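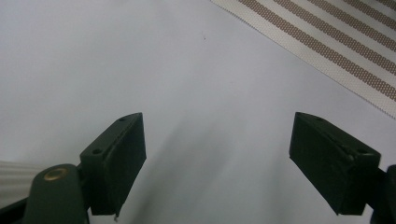
Abb. 1: Dunkelgrüne Greiferbacken vor hellgrauer Fläche

Projektbericht: Rücklauf von Pfandtassen am Campus Tinen

1 Ausgangslage
Der Cafeteriabetreiber Jorkine gibt Heißgetränke in Porzellantassen aus. Die Rückgabe erfolgt an 2 Stationen, eine im Foyer, eine im Bibliotheksgebäude Sturnar. Ziel der Arbeit war es, den Verbleib der Tassen zu erfassen und die Verweildauer außerhalb der Ausgabe zu bestimmen.

2 Methode
Erfasst wurden 446 Ausgabevorgänge an 10 Öffnungstagen. Jede Tasse erhielt am Boden einen spülfesten Code, der bei Ausgabe und Rückgabe gelesen wurde. Tassen ohne Rückgabebuchung bis zum Ende des letzten Erfassungstags galten als offen. Die Spülstraße (Typ Nygård) blieb unverändert in Betrieb. Nicht lesbare Codes wurden von Hand nachgetragen.

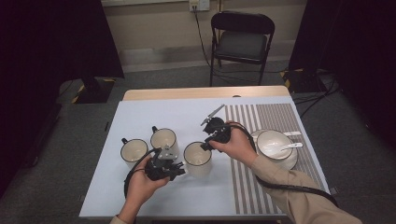
Eingewandt wurde in der Zwischenbesprechung, die Pfandhöhe sei als Einflussgröße gar nicht variiert worden, Aussagen zur Rückgabebereitschaft seien damit kaum möglich. Die Auswertung beschränkt sich deshalb auf Ort und Zeitpunkt der Rückgabe.

3 Ergebnisse
Die Mehrzahl der Rückgaben entfiel auf das Foyer. Im Sturnar-Gebäude lag die Verweildauer höher, am Freitag trat dort zusätzlich ein Rückstau auf, der erst mit der folgenden Leerung abgebaut wurde. Offene Vorgänge stammten überwiegend aus den Nachmittagsstunden.

4 Einschränkungen
Der Zeitraum lag vollständig in der Vorlesungszeit. Ein Vergleich mit Juli steht aus. Für die Folgeerhebung ist eine dritte Station im Seminartrakt beantragt.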